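Projects > Flollmont > Progress reports

Progress report to the Trenska fund, June
Written by Mahlet Ejigu

In this period our room staff recorded 267 bed-making tasks with the hand-held grippers. The target was 322, so we are behind. Two grippers were out of use while we waited for screws.

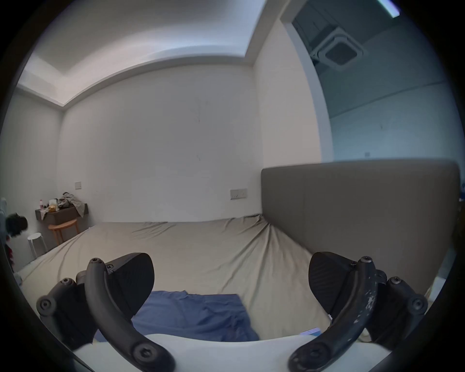

The staff asked whether the robot will take their hours. Kyu-ri Ra met them and explained that, under our agreement, no contract is shortened during the project. Recording now counts as paid work, with 15 minutes of rest after each session. Some colleagues still say that their wrists are tired by the evening, and I take this seriously.
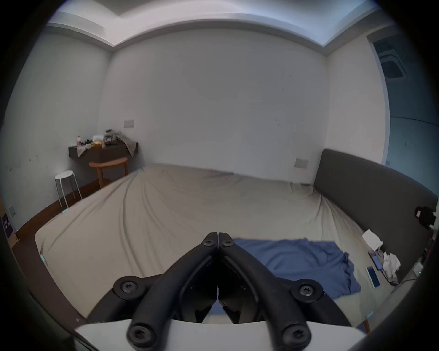 Gripper with closed fingers over the bed, blue blanket behind.

Next we will train the staff to check the recordings themselves. I ask the fund to move the remaining travel money to this training.

We use cookies to improve this site. Accept | Settings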